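**Zirkent adds deep gray bin to Sosine workstation furniture line**

FODUMBRIDGE, February 25, 2025. Zirkent today announced the release of a deep rectangular bin for its Sosine line of workstation furniture. The bin is intended for mixed small goods that have to be held in one place before they are sorted, packed or returned to shelving. It is supplied alone or together with the Sosine table, which has a pale wooden top.

The bin is open at the top and has straight, sloping walls. Its rim is level on all sides, so that a flat cover or a second work surface can be laid across it. The standard finish is gray. Zirkent does not offer a liner as standard. Goods rest directly on the floor of the bin, and surface scuffing is to be expected in normal use. According to the company's care sheet, scuffs and scratches of this kind do not affect the load rating and need no treatment.

"Customers asked for a container that stays on the table and takes items of different kinds at once," said Piyumi Sikder, product manager for Sosine. "Our earlier trays were too shallow for that. Tall items tipped over the side when the tray was filled."

The new bin replaces the two shallow trays sold under the Kiani name, which were withdrawn in December. Orders placed for Kiani trays before that date will be filled from remaining stock. Kiani dividers do not fit the new bin, as they were cut for vertical walls.
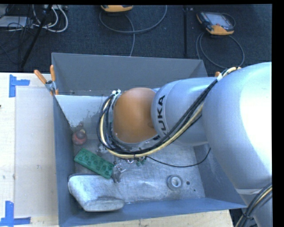 *Deep gray bin on a pale wooden tabletop, with mixed items inside. The floor shows scuffs and scratches.*

The bin is meant to rest flat on the tabletop and requires no fixings. Zirkent recommends that the table stand on a level floor. Carpet is acceptable if the four feet of the table are fitted with the wide pads included in the package. The bin should be emptied before it is moved. Two people are advised for lifting when it is full.

For cleaning, the company specifies a damp cloth and a mild detergent. Abrasive pads and solvent cleaners should not be used. Stains on sloped surfaces tend to collect near the lower edge and should be wiped from the top down, then dried with a second cloth.

Before release, the design was in daily use at the Zirkent packing room in Fodumbridge for about 283 days. "The change we made in that period was to the rim," said Alžběta Danko, who leads product testing. "The first version was narrower and was uncomfortable to grip with gloves on. The wall angle and the depth were left as drawn."

The bin can be ordered now through the Zirkent sales office. Existing Sosine tables can be used with it without modification. Drawings, the care sheet and the pad fitting guide are available from the same office on request.

**Press contact:** Piyumi Sikder, Zirkent, Fodumbridge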